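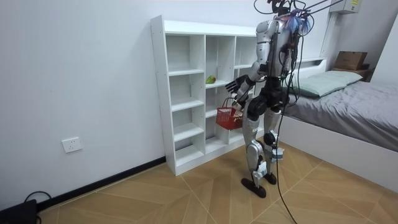
The machine came up on fault 492 again a bit after seven, while I was still holding my toast.

Fault 492, according to the Bemutmont service manual, means "unexpected condition, right wrist." I had been looking after the thing for most of a year and had yet to meet an expected condition in the right wrist. I put the toast on the manual and went to get the hex keys.

Lakunis had rented the unit at Fledordale on the grounds that people live in bedrooms and a machine meant to be useful to people ought to practise in one. Head office was in Luangrath, where they had a proper workshop with a hoist and a bench and a coffee machine that took requests. I had a bedroom. Everything I did to the robot I did between the bed and the shelves, and I had learned to keep my tools on the mattress, where they rolled gently towards one another and hid in the folds of the grey sheet.

First you look at the cables. The manual is firm on this and so was my predecessor, who left me a note saying CABLES and nothing else. They go up from the head and they come down the back, and one long black one goes all the way to the floor, where it waits for your foot. I followed each by hand from top to bottom, murmuring as you would to a horse. No nicks. One connector at the shoulder had backed out by the width of a fingernail, so I pushed it home and felt the click, and was pleased with myself for as long as it took to reboot.

Fault 492.

I rang Luangrath. The woman on the support line asked whether I had checked the cables.

"I have," I said.

"And was one of them loose?"

"One was, yes."

"There you are, then," she said, and I could hear the coffee machine.

So it was the wrist. You take the cover off with the small key, and you put the screws in a saucer, and you put the saucer somewhere other than the bed. Behind the cover is a collar, and the collar wants a 13 spanner and a person with no thumbs. I lay on my back under the forearm with a torch in my teeth. From down there the robot looked like somebody's uncle waiting for a bus. The collar had worked itself round a quarter turn. I had tightened it in October and again in November, and each time I had written "resolved" in the log, in a hand that got smaller.

This time I read further. On page 56, in a grey box I had always taken for an advertisement, Bemutmont recommended thread compound on the collar "in all domestic installations." There was a tube in the kit, unopened. It had been rattling about under the spare fuses all year, and I had once moved it to get at a biscuit.

I did the collar. I let it cure for the length of time it said on the tube, sitting on the edge of the bed, the two of us facing the shelves like people in a gallery. Then the cover, then the screws, all of which were still in the saucer, and then the hand: open, close, open, close, thumb across, wrist left, wrist right. No 492. I asked for it all again at full speed from well back by the door.

After any work on the wrist you have to do the load check. Bemutmont sells a calibrated weight for this in a foam-lined case. Head office had declined to buy one, so we used the red shopping basket, which weighed next to nothing, with 400 grams of rice in a bag when I remembered the rice. I didn't remember the rice. I hung the handle on the fingers, told them to close, and let go by degrees, the way you let go of a child's bike.

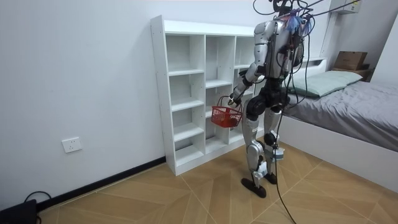 Load check with the basket, Fledordale, December.

The wrist held. I made a cup of tea and drank it and it was still holding, so I had it try a slow reach in towards the lower shelves and back again, with my thumb over the stop button and one eye on the cable by its feet.

I opened the log and got as far as "resol" before I thought better of it. I wrote "compound applied to collar, see p. 56," and under that, for whoever had the job after me, CABLES.

Then I rang Luangrath to close the ticket. She asked what it had been in the end.

"Collar," I said. "It needed the compound."

"Oh, everyone does that on day one," she said, and asked whether, while I was on the line, I'd ever had a look at the left.

I said I'd ring her back. The small key had gone into the sheets again, and I had to lift both pillows before I found it.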